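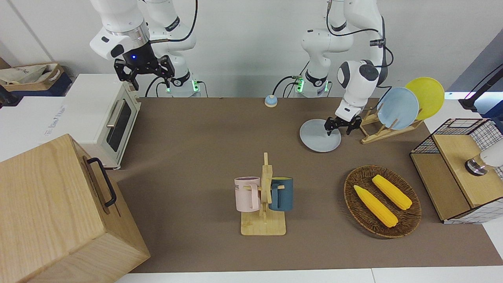 Subject: Re: [longbox-list] Anybody tried the Jotisholm web shop yet?

Hi all,

Yes! I placed an order the first night it was open, and the box came in May, so I can give you a pretty full report. I have been hoping a real comic shop would do this for ages and I'm still a little giddy about it.

The original question, for anyone who missed it:

> I see that Jotisholm finally has its back issues up for sale
> online. I live too far out to drive there more than once a year, so
> I'm tempted, but I have been burned before by shops that call
> everything "very fine" and then ship it in a paper envelope.
> Has anyone on the list bought from them this way? I'm mostly
> wondering about:
>
> - how they grade
> - how they pack
> - whether the listings match what's on the shelf
> - whether you can still keep a pull list if you order online
>
> I'm after the middle stretch of Wasetti, the newsprint run, and I
> don't need them pretty. I just want to read them.

OK, grading first. I bought 13 books, all of them Rankin and Wasetti back issues, and I'd call the grading tight. Two came in better than listed. One Rankin had a corner crease that wasn't mentioned, and when I wrote to them they gave me store credit for it the same afternoon and didn't ask for the book back. Everything else was just what the listing said. They put up front and back cover scans for anything over nine dollars, and the scans are big enough that you can see the spine ticks (hooray!).

Packing was great. Each book was bagged and boarded, then the whole stack was taped between two sheets of cardboard, and that went in a box with paper stuffed down the sides. They didn't tape the bags shut with the sticky part facing the comic, either. I have lost more than one back cover that way and I bet some of you have too.

The listings are where you'll need some patience. They had 449 back issues up when I ordered, and if you've ever been in the store you know that's a tiny slice of what's in those bins. They're adding more as they get them scanned, a title at a time. Search is kind of clumsy: typing "Wasetti" gets you the first series only, and the newsprint issues are filed under "Wasetti, The New" so they all land in T. I found them by accident! Browse by publisher and you'll do much better.

As of when I looked, they had a nice chunk of the middle run, including the flood story, which I had only ever read in the black and white reprint. The colors are wild. There's a page with the lighthouse going under that I went back to three times before I turned it. If you don't care about condition, check the reader copies bin, which has its own page way down at the bottom of the menu. Most of those were two dollars apiece.

Pull lists: yes, you can have one, but you can't set it up on the site. You have to email them with your titles and tell them whether you want shipping monthly or every other month. I went with monthly because I have no willpower. Online back issues can be held and tossed in with your pull box, so you pay shipping once. Write "hold for pull" in the order notes.

One more thing for the Grorkum fans here. The mini-comics aren't on the site at all, but they do have them behind the counter, and they'll add them to an order if you ask. I got the one with the fold-out map and it is so good. The map has jokes in the legend, and half the place names are callbacks to the early strips. I'd love to hear whether anyone has figured out what the little hat symbols mean, as I've got a theory and it's a shaky one.

If you do order, post what you got! And if you have spare copies of the Rankin annuals, the ones with the painted covers, write to me off list. I have doubles to trade, mostly early Wasetti in reading shape.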